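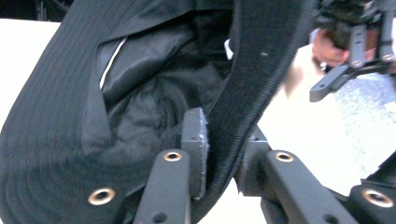 Strap held between the grey pads of one hand-held gripper, second gripper top right.

Hand-held grippers – buying and budgeting FAQ
Last updated May 2019

Same questions keep landing in the inbox so they're all going here. For the workshops at Belwood and Grostside mainly, Netitz people can use it too but your cost codes are different, check first. Anything missing, ask Bernd Nolte.

How many do we need to order?
Pairs. Always pairs. Most fabric jobs want one in each hand, and a single gripper on its own ends up in a drawer. One pair per bench, plus one spare pair per site. Not one spare per bench, we can't afford it.

What does a pair cost?
£527 from Slanina, delivered, before VAT. That was the April quote and it's held till the end of the summer. Don't use the old figure from the winter spreadsheet, it left out the pads.

Are pads included then?
First set is, yes. After that £43 a set. Put them under consumables and not under equipment, otherwise finance sends it back and we lose a week.

How often do pads need replacing?
Depends what you handle. Webbing and coarse stitching wear them quickest, smooth lining hardly at all. Budget for a new set every two months per pair if you're on bags and straps all day. Grostside went longer than that on mostly flat cloth. When the strap starts creeping under a normal squeeze, change them.

Can we buy cheaper pads and stick them on ourselves?
Please don't. Tried it at Belwood, glue got into the joint and the whole finger had to come off. Saved nothing.

Will they cope with black fabric?
The gripper doesn't care what colour it is. The camera is the fussy one – black on black fingers under poor light gives you very little to work with. Allow for a decent lamp per bench if you haven't got one. And watch out for the opposite, a white table under a strong light washes out completely. Set the lamp up with the actual goods on the table, not with a bit of paper.

Is the camera in the price?
No. Nor is the mount. Separate line on the form, both of them. If you already have cameras from the first round, say so on the form and we'll only order mounts.

What should we buy to practise on?
Ordinary soft stuff with awkward bits. Straps, linings, piping, eyelets, labels that stick out. Things that fold over on themselves and show you the inside when you wanted the outside. We've put £88 per site aside for this, which goes a long way in a market or charity shop. Keep receipts!! No receipt no refund, had that arguement already.

Do we need new tables?
Probably not. Any steady table at a comfortable standing height. Leave elbow room on both sides, people always forget the second hand needs somewhere to go. If two benches are back to back, pull them apart before you measure up.

How long is delivery?
Slanina say four weeks. Plan for six. Spares are quicker as they normally have them on the shelf, but don't count on it in August.

Who does the training and is it free?
Half a day per site, included with your first order only. New starters after that learn from whoever is on the next bench. Budget the staff time though – a half day for everybody is a half day with nothing coming off the tables, and it has to be shown on the plan.

Can we hire instead of buy?
Asked. Minimum hire was six months and by then you've nearly paid for the pair. Only makes sense if you want to try one bench and might give up on it. Nobody here has gone that way so far.

What about the robot arms?
Seperate budget, next year at the earliest. Please don't put arms on this form, not even as "optional". The grippers are worth having first, the practice your people get and the recordings carry over, and the fingers are meant to be the same on both. We'll have arm prices once Slanina send them.

What breaks?
Screws work loose before anything breaks. Check the finger joints every Monday, small hex key, takes two minutes. Dropped ones usually survive, look for cracks near the holes. A replacement finger isn't covered if it was dropped, so keep a bit back under repairs.

When do forms have to be in?
Last working day of the month. One form per site, not one per bench. Signed by the site manager. Late ones go into the autumn order, and the price may be diffrent by then.

Where do I send it?
Bernd, on paper or scanned. Put the site name in the subject line, he gets a lot of these.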